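SPEAKER NOTES - hand cream talk, evening group
Start 7:15, doors 7. 40 min then questions. Don't run over again.

OPENING
Hi, thanks for coming out in January, etc. Ask who has cream in their bag right now. Hands up. Ask who used it today. Fewer hands. Good, go from there.

Who I am, keep it short. Eleven winters in a flower shop, wet hands all day, knuckles split every November. Tried everything. Started writing it down for myself, then for the blog. Not a doctor, say this clearly. If it bleeds or weeps or won't shut after a couple of weeks, go see one.

Not selling anything tonight. Two of the creams were sent to me free (Tesa and Bittencourt), the other two I paid for. Say which as I go.

WHY HANDS DRY OUT
Skin on the backs is thin. Palms are thick, different story, hardly any oil glands on the palm side. Soap takes off the oil. Hot water makes it worse. Cold air, heating on, low humidity indoors.

Hand sanitizer vs soap question ALWAYS comes up. Short answer: plenty of people find sanitizer less drying than lots of soap and hot water, but it stings like mad on cracks. Don't get stuck here. Last time this was ten minutes.

THE THREE WORDS ON THE TUBE
Humectant - pulls water in. Glycerin, urea, honey.
Emollient - smooths. Oils, shea, the slippery stuff.
Occlusive - sits on top, keeps water in. Petroleum jelly, beeswax, lanolin.

Most creams have some of each. What changes is how much. Glycerin near the top of the list = usually good news. Perfume near the top = put it back if your skin is cracked.

Pass round the printed ingredient list (box 1). Get them to find glycerin. Give it a minute, no more. People at the back didn't get one last time, so start from the back.

THE FOUR CREAMS
Same rules for each. Two weeks each, one pea-size blob after washing, a bigger one at bed. No gloves. Notes every night. I was working the whole time so this is real life, not a lab.

Tesa - the light one. Sinks in fast, you can hold a phone after. Smells of cucumber, gone in five minutes. Lovely for September. By the second week of real cold I was putting it on every hour. Free sample, remember to say. Would I buy it? For the desk yes. For the shop no.

Boltier - thick, white, comes in a tub. Hate tubs. You scoop it out and it gets under your nails. But my knuckles closed up in six days on this, best of the four. No smell at all. Lid cracked when I dropped it, so now it lives in the bathroom with a plate on top. Paid for this one myself, twice.

Derkberg - has urea in it. Tingles a bit on broken skin, warn people. Good for rough palms and heels as well. Texture is a bit sticky, like you've been eating toast and jam. I use it at night only. My husband uses it on his elbows and thinks I dont know.

Bittencourt - the pretty one. Tin with the birds on, everyone will want to look, so pass it round AFTER or they stop listening. Rose, quite strong. Nice hands for an hour and then nothing. Made the split on my thumb sting. Gift cream. Be fair: my mother loves it and her skin is fine.

If asked to rank: Boltier, Derkberg, Tesa, Bittencourt. But say it depends what you do all day.

BREAK
Ten min. Drinks at the side, grab one and come back. Try the creams at the front table, use the little sticks PLEASE, no fingers in the tub. 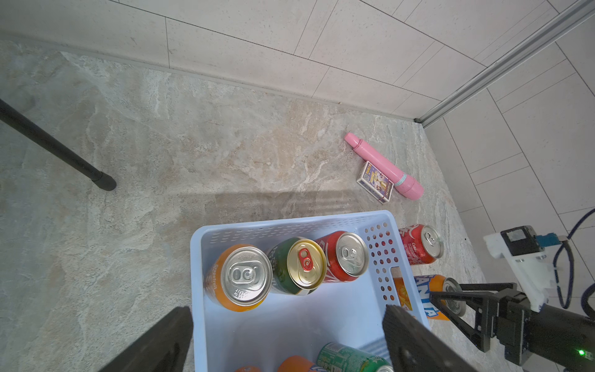 Drinks basket, grapefruit and others. Help yourselves.

Restart on time even if people are still chatting. Tap the mic.

THE READER SURVEY
Put the form up on the blog in the fall and left it open. 110 replies. Small, mostly people who already read me, so don't make it sound like science.

Asked: when do you put cream on? 94 said at bedtime. Only a handful said straight after washing, and that's the bit I want them to take home. Damp skin, then cream. Pat, don't rub. Leave a little bit of water on there.

Asked for tips too. Read out the good ones:
- keep one by every sink, cheap ones, not one fancy one upstairs
- rinse under your rings, soap sits there (this was me for years!!)
- cotton gloves over cream while you watch tv
- rubber gloves for dishes, cotton liner inside

Skip the one about the lard. If someone in the room is the lard person, be nice.

Josué Caldeira wrote in with a long one, he works in a restaurant kitchen and washes his hands all shift. Thin coat before work, thick coat after, nothing scented near food. Said I could use his name. Read the middle paragraph only, it's highlighted. His trick of cream on the cuticles first then working outward, I've copied it and it's good, do the demo here. Left hand, so I can still hold the mic.

COST BIT (if time)
People ask if the pricey ones are better. My view: no, past a certain point you pay for the tin. Work out price per ounce, not per tube. The small tubes by the register are the worst deal in the store. Use the big flip chart, numbers are on the back page, check them before as I changed the Tesa size.

NIGHT ROUTINE, quick
Wash warm not hot. Pat. Cream while damp. Plain petroleum jelly over the cracks only. Gloves if you can stand them. Do it five nights before you decide it doesnt work.

QUESTIONS I'LL GET
Is it ok on kids? Plain unscented is usually the one to ask about, but ask the pharmacist, not me.
Does skin get addicted to cream? Haven't seen anything to make me think so. Stops feeling nice when you stop, thats all.
Expiry? Look for the little open jar symbol, 12M means twelve months from opening. Smells off = bin it.
Can I use body lotion? Yes. Thinner, so more often.
Face cream on hands? Sure if you're rich.
Nail stuff: say that's the March talk.

END
Blog address on the slips by the door. Sign up sheet for the list, write CLEARLY, I lost three people last time to handwriting. Sticks and used napkins in the bag please.
Thank Pat for the room. Get the Bittencourt tin back before anyone leaves.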